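Equipment Planning Meeting: Minutes

Held in the upstairs room, Saturday, 9:30 am
Present: operations lead, wet-task lead, data lead, purchasing, workshop technician
Apologies: site manager
Minutes taken by purchasing

1. Minutes of the previous meeting

Accepted with one correction. The spare jaw sets were ordered from Vasex, not from Botero as recorded.

Matters arising: the Vasex order has come in, short two sets. Vasex has been emailed and says the balance will follow with the next shipment. Purchasing to hold payment on the missing portion until they arrive.

2. Budget position

Purchasing reported that $2,243 remains in the equipment line to the end of December. Freight on the Vasex order has already been taken out of that figure. The repair to the second charging cabinet has not, as we are still waiting on the invoice.

The operations lead asked whether unspent money from the travel line could be moved over. Purchasing will ask, but advised against planning on it.

3. Hand-held grippers

The wet-task lead spoke to the work now being done at the sink. Wringing and rinsing cloths is the heaviest use the grippers get. Both hands are pinching for most of the task, and the jaws are close to the water the whole time. Operators on this station are asking for a break sooner than those on the folding station.

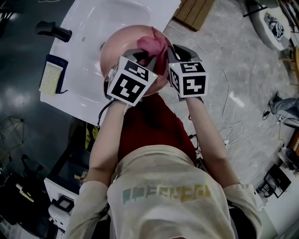
4. Replacement jaws and pads

The technician has been keeping a tally of jaw changes. There have been 73 since the start of the program, and the sink station accounts for more than its share. The pads go first. Once they have lifted at one corner, thin fabric slips out and the take has to be done over.

Two options were put forward:

Option A. Keep buying complete jaw sets from Vasex. Known fit, no bench time, dearest per set.

Option B. Buy pad material by the sheet from Botero and re-pad the existing jaws in the workshop. Much cheaper, but the technician estimates about 25 minutes a pair including curing checks, and the adhesive has not been tried in soapy water.

Discussion favoured a trial of Option B before committing. The data lead asked that any re-padded pair be logged by serial number so that takes made with it can be pulled out later if the grip looks different in the recordings.

Agreed: buy one sheet from Botero, re-pad one pair, run it at the sink station for a fortnight. Option A stays in place in the meantime.

Action: technician, purchasing.

5. Marker cubes

The data lead would like a full spare set of cubes, printed and mounted, kept on the shelf. At present a scuffed face means the pair is out of use until a new one is made up. Colour matching is not a concern but the faces must be matt. The last sample from Yakubu had too much sheen and tracking dropped out under the ceiling lights.

Yakubu has offered a second sample at no charge. Agreed to accept it and test it before asking for a price on a full set.

Action: data lead.

6. Cabling

The wet-task lead would like a cheap fix to the way gripper cables are carried along the forearm, and asked for soft sleeves with a hook-and-loop closure. Several sizes will be needed. Operators with long sleeves say they would sooner wear the cable over the cuff than under it.

The technician also asked for floor cable covers for the sink area and the walkway beside it. Purchasing has a quote for the covers and considers it reasonable. Approved, to come out of the current balance.

Battery-powered grippers were raised again. No supplier we have spoken to can give a run time that would cover a full session. Left on the list for next year's budget.

Action: purchasing to order covers and a small quantity of sleeves.

7. Project Tonia

The operations lead gave notice that Tonia, the proposed kitchen and laundry set, would need a second sink with its own tap and drainage. Plumbing would be charged to facilities, but the basin, mounting frame and splash protection would fall to us. No costing yet. The meeting asked for one before any further discussion, with splash protection shown as a separate item.

Action: operations lead.

8. Other business

The label printer is out of tape. Purchasing to reorder.

The technician asked that grippers be wiped down before they go back in the charging cabinet. Shift leads to be told.

Meeting closed 10:40 am. Next meeting to be set once the re-padding trial is finished.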